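How do I clean a plush ketchup bottle without wrecking the label?

Posted July 16, 2020 by marrowfat_jen

Hello all, bit of a daft one. My youngest has a soft toy ketchup bottle (yes, really) that goes everywhere with us, and after a week in the car it smells of crisps and something worse. It's that fuzzy felty stuff all over, bright red, and the label is a separate white patch sewn on with green and a sort of olive-gold stitching round it and black lettering in the middle. There's no care tag left because I cut it off in January when she kept chewing it. Very clever of me.

I'm scared of two things. One is the red running into the white bit, and the other is the whole thing going bobbly and flat like the last toy I put through the machine. I've got a Naciri washer that goes down to a 35 minute cool wash, and a bottle of Dredus wool liquid that I bought for jumpers. 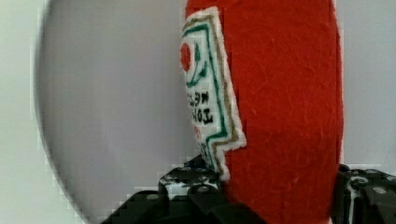
The ketchup and its stitched label.

It's already a bit creased towards the bottom, so if anyone knows how to plump that up again I'd love to hear it. I don't mind doing it by hand if I have to, but it has to be dry by bedtime or there will be tears (mine).

marrowfat_jen

oldtowel

Do the colour test first! Damp a white cotton bud with cool water and a drop of your wool liquid, then rub it on the red somewhere low down round the back and leave it for 10 minutes. If the bud stays white you're probably fine to sponge it. If it comes up pink, keep everything wet well away from that patch and stick to bicarb.

For sponging I use a bowl of cool water with a tiny squirt of liquid, and I whisk it so there's plenty of foam. You want the foam, hardly any of the water. Dab it on with a flannel, go over it again with a clean damp one, then press it in a dry towel. Don't wring it or you'll never get the shape back. I do the label last with a fresh corner of the flannel, working from the middle of the white out towards the edge.

As for bedtime, start straight after breakfast and stand it somewhere airy. Even then I wouldn't promise, stuffing holds on to water for ages. When it's dry, brush it with a soft baby brush and squash the creased part between your hands to shift the stuffing about. It's helped with ours, though an old crease never quite goes.

pegbag

Just chuck it in a pillowcase and wash it cold. Ours has been through loads of times and is fine.

tillyandthecat

If it's mainly the smell I'd skip water altogether. Put it in a big bag with 6 spoonfuls of bicarb, shake it, leave it overnight and hoover it off with a sock over the nozzle. You'd need a stand-in for one night, mind. We bribed ours with a torch.

Comments

dobbin: pillowcase method turned my son's lobster pink all over, label included. Test first!!

marrowfat_jen: Cotton bud stayed white, so I'm going for the foam. Thank you oldtowel x

hazelmop: Does the bicarb thing work on felt slippers as well?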